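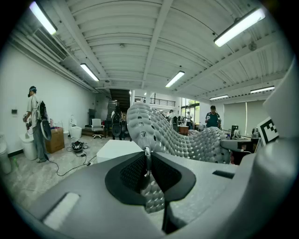
Page last changed: 2020-06-20

Keeping the Kenow pair running

Bhupendra Katiyar starts his mornings on the floor, with a power strip, a roll of cloth tape and a pair of hand-held grippers switched off in front of him. The pair is called the Kenow, left and right, and it goes with a backpack, a harness and a head unit. A person wears it and does ordinary jobs with it, and the recordings are used at Skarstead to teach robot arms the same jobs. Katiyar does none of the teaching. He sets the Kenow up and fixes it when it stops.

"People ask me about the learning and I send them to somebody else," he says. "I know the screws."

We talked over most of a morning, with breaks whenever someone had a cable problem. I asked him to begin with the order he does things in, and he said that was the only part he was strict about.

Power comes first, then the pack, then the head unit, then the grippers. The pack has to be up and have its clock set before anything is plugged into it. If a gripper wakes up before the pack does, it keeps its own time, and the two hands end up a little apart in the recording. "You can't see it while you work. You find out in the evening, when the left hand closes and the object moves late."

He plugs the left gripper in before the right, always. There is no technical reason for it now. An older version of the Ukon, the small board inside the pack that collects everything, gave out its port numbers in the order things were connected, and he got used to doing it that way. The new one reads a name stored in each gripper. He still does left first.

Then come the markers. Each gripper carries printed black-and-white patterns so that its position can be worked out from a camera view, and these get more of his attention than anything with a motor in it. A pattern with a lifted corner is worse than a missing one, he says, as the software will go on trusting it. He runs a thumbnail along every edge. If an edge catches, the face comes off and a new one goes on.

"Matte paper only. We had a batch that was shiny, and under tube lights you got a white stripe through the pattern every time the wrist turned. It was a whole afternoon before I looked up at the ceiling."

Putting a new face on means aligning it again, and he does that at the bench with a steel square. He allows himself no guessing by eye. The old glue comes off with alcohol and a plastic scraper, and he waits for the alcohol to go before he sticks anything down. 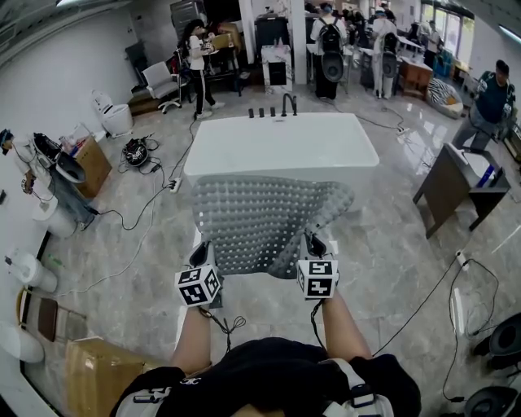 Left and right grippers on a bath mat at the rim of the tub.

Soft, bumpy things are hard on the machine, and he would sooner see it pick up boxes. A mat with nubs on it doesn't close flat. The fingers meet over a lump, one side takes more of the load, and the linkage twists a little. The person holding the gripper feels that the mat is slipping and squeezes harder, and that goes straight into the pivot.

"You have to tell them to open up and take a second bite. They don't want to, because it looks bad in the recording. I tell them a bent pivot looks worse."

The pivot is the part he has replaced most. It is a short steel pin in a plastic bushing, and the bushing goes oval. He checks it by holding the finger at the tip and pushing sideways. A little give is fine. If he can hear it click, he opens the shell.

The shell is held by eight screws, and one of them is shorter than the rest. It sits nearest the grip. Put a long one there and it presses on the ribbon cable - the gripper will work for a day or so and then drop out whenever the wrist is turned palm up. He has found that fault three different ways, he says, and two of them were his own doing. He now keeps a piece of card with holes punched in it in the shape of the shell and stands each screw in its own hole as it comes out.

I asked what he does about grease. Almost nothing, he said. A touch on the pin, wiped off again with a lint-free cloth. Grease collects fluff from towels and mats, and the fluff finds its way to the camera window. The window he cleans dry, with a blower first and a lens cloth after. He once had somebody use a shirt tail on it and could see the scratches as a haze in every recording made after lunch.

The pads are a different matter. They come from Mansour, already cut, and are pushed into place without glue. He counts closings on them, and the software helps: every 100 closings it puts up a reminder on the pack's page, and he goes over and looks. Usually he just wipes the pad with a damp cloth and hands the gripper back. When the surface has gone smooth in the middle he changes both pads on that hand together. Changing one gives a grip that pulls to one side.

"It's not expensive, the pad. What's expensive is somebody doing the same thing over again all day with a bad one."

Then we came to cables, and he talked about cables for longer than anything else. The run from gripper to pack is the part that fails, nearly always at the gripper end, where it bends every time the wrist does. He leaves a loop there and tapes it to the sleeve of the plug, with enough slack for a full turn of the hand. Too much and it catches on things. Taps are bad. Chair arms are bad. He has everyone put their arms straight out, then straight down, then across the body, and he watches the loop while they do it.

The floor cables he can do less about. When several people are working in the same room, the strips end up where they are needed and the cables go where they go. He asks people not to turn all the way around in the same direction. He asks again after lunch.

If a gripper drops out in the middle of a recording, the rule is to stand still and keep holding it. Don't unplug. He comes over, looks at the pack's page, and reads off which side went and when. Unplugging clears that. Most of the time the plug has worked itself back by a hair, and he presses it home, closes and opens the fingers five times, and they begin again from the start of the task. If it drops out a second time that day he takes it to the bench and gives them the spare.

The spare is a left. He would like a spare right as well and has asked for one in August.

At the end of the day everything is done backward: grippers off, head unit off, pack last. The grippers are hung by the body with the fingers hanging free. He doesn't like them put down on the fingers, even for a minute, even on something soft. Then he writes up the book. It is a paper one, with a page for each hand, and in it are the dates of every pad, pin and bushing.

"The left eats bushings," he said, turning back through it. "I don't know why. Everyone on the floor is right-handed. I thought it would be the other one."

I asked whether he had a theory. He said that the left hand tends to do the holding while the right does the moving, and that holding may be the harder job for the pin. He would need a left-handed person for a few weeks to find out.
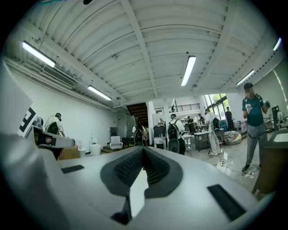 Lorne Sutherland thinks it has more to do with the loop in the cable. On the left side, Sutherland told me, it is taped a little shorter so that it clears the pack strap, and a short loop pulls on the body of the gripper whenever the arm goes out, so the wearer twists back against it without noticing. Lengthen the loop, tape it lower on the arm, and see what the book says after that.

Katiyar had heard this before. He said he would try it on the spare first.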